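Repair or Replace? What Students in Flendon Do With Broken Household Things

Project report, Consumer Studies, second year

1. Why I chose this subject

Last January the kettle in our shared house stopped working and we threw it away the same evening. A new one was on the doorstep two days later. It bothered me afterwards that we had not even looked at the plug fuse. I wanted to find out whether other students in Flendon do the same, and what stops them from mending things.

2. How I did it

I put a short questionnaire on paper in the Serrano building and in the launderette on Hellport Road. It asked what had last broken at home, what was done with it, what it had cost to buy and whether there were any tools in the house. I got 264 forms back that could be used. A few had only the first question filled in and I left those out. I also held four longer interviews, each of them at a kitchen table, and I spent two afternoons at the Hovovus repair evening, which starts at four in spite of its name.

The questionnaire has weak points. People who pick up a form about repair are probably more interested in repair than most, and the launderette brings in students whose washing machine may well be the thing that is broken. I did not correct for this.

3. What people throw away

Small electrical goods came up most often, mainly kettles, toasters, headphones and desk lamps. After that came clothes, bags and chairs. Clothes were the most likely to be mended, usually by hand and often by a parent during the holidays. Headphones were hardly ever mended. Several people wrote that the old pair was still in a drawer - neither used nor thrown out - and I had to add a separate group for this when I sorted the answers.

Price mattered less than I expected. Cheap things were replaced quickly, as you would think, but so were some fairly expensive ones. In the interviews the main reason given was time. One person had a coat with a broken zip and bought another coat in the week of her exams, though she knew a shop that would have put in a new zip. 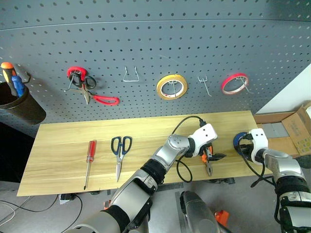
4. Tools at home

Most shared houses have very few tools, and where there are some they usually belong to one housemate and leave with that person in the summer. Many forms said "a knife" in answer to the question about screwdrivers. The basic set people said they would want was small. A pair of screwdrivers, some scissors and a few rolls of tape, all hung up on hooks where they can be seen, would already cover a good part of the jobs on my list, such as a loose handle or a torn bag. It would not cover anything electrical, where most people also said they were afraid of doing it wrong. I think that fear is reasonable with mains appliances and I would not want a leaflet to talk people out of it.

Where the tools are kept seems to make a difference as well. In one house there was a full toolbox under the stairs which only one of the tenants knew about.

5. What could be done

The letting agents could leave a basic set in each house and list it in the inventory. The repair evening could be held once a term on campus, as the bus to Hovovus stops early. If I did the project again I would ask about the landlord too. Several people wrote in the margin that they did not know who was meant to mend a chair that came with the room, and I had no question for that.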